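**Session 4: Composing with almost nothing** (Batbridge evening course, Monday group)

Bring a pencil, your Dulon pad and the reader, open at p. 158. Tonight is my favorite session of the whole course, because we get to play with emptiness! One small bowl, one piece of fruit, a great big pale surface, and suddenly every inch you shift the bowl changes the mood.

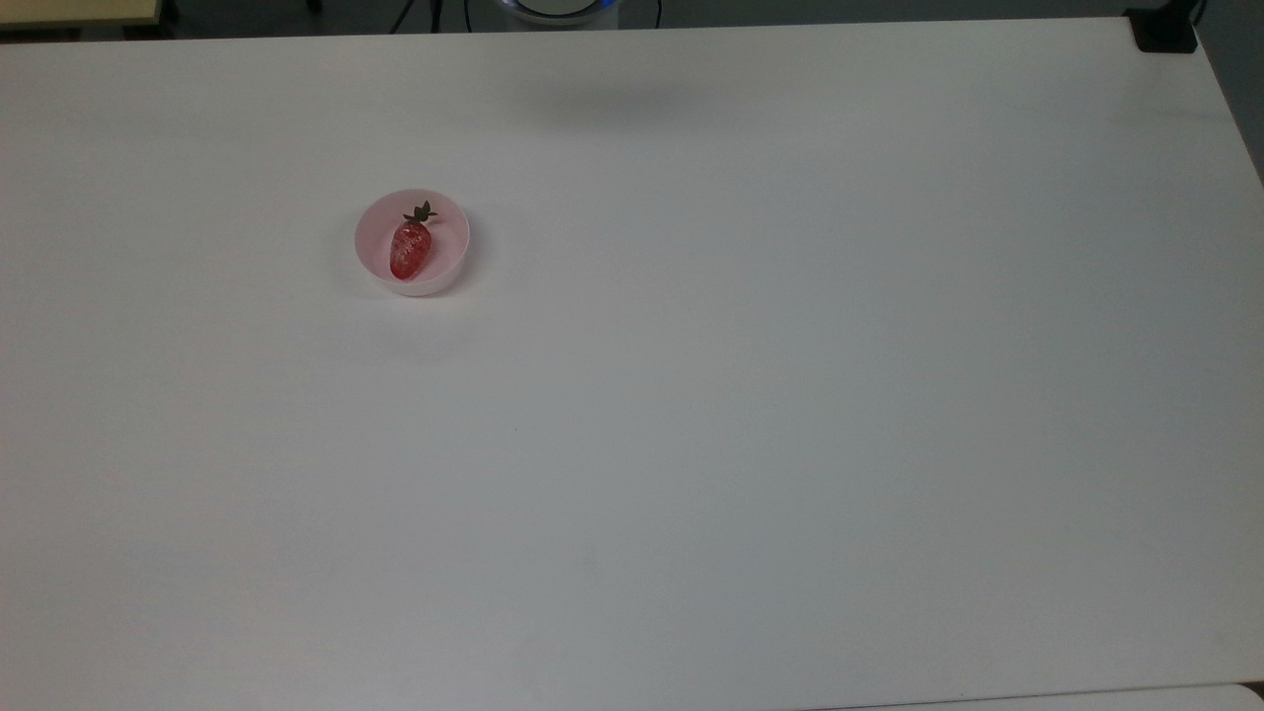

Start with the bowl well away from the middle and give it 30 minutes. Draw the rim first, then the strawberry (look how strong a single red gets with all that white to itself!), and leave the table until last. White is full of grays and blues, so go hunting for them.

For next time: Østergaard, p. 322, on cool shadows.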